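Magnesium at Night: My First Month

I finally did it! After a whole winter of calf cramps waking me up before dawn, I bought a jar of magnesium glycinate and stuck with it for 30 days. My doctor was fine with it (I asked first, because I also take a blood pressure pill and the two don't always get along).

I started with 200 mg after dinner. The brand was Stunon, from the little pharmacy on Prondard Street, and the capsules are big but go down okay with yogurt. The first week, nothing much. The second week I slept through four nights in a row and was so happy I told everyone at work!

My stomach was my main worry. I tried the citrate kind years ago and spent a very long Friday close to the bathroom, so I was nervous. Glycinate has been so much gentler on me. One queasy morning in February, and that was after skipping dinner.

I've also been eating more of the foods that have it naturally, which has been the really fun part. Pumpkin seeds on everything! Black beans, spinach, a square of dark chocolate (okay, two). An ounce of almonds has roughly 80 mg, and I keep a bag in the car now.

I still get a cramp now and then, mostly after long walks when I forget to drink water. But I'm down to maybe one a week and I'll take it. I'm going to stay at the same dose through spring and ask for a blood test at my next checkup.

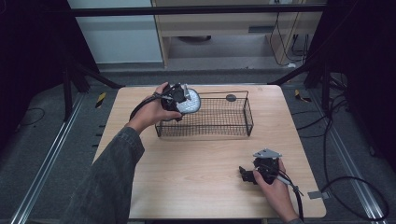

What I'm Trying Next

Stretching my calves against the wall before bed, two minutes a side, and a big glass of water with lunch. I'll report back!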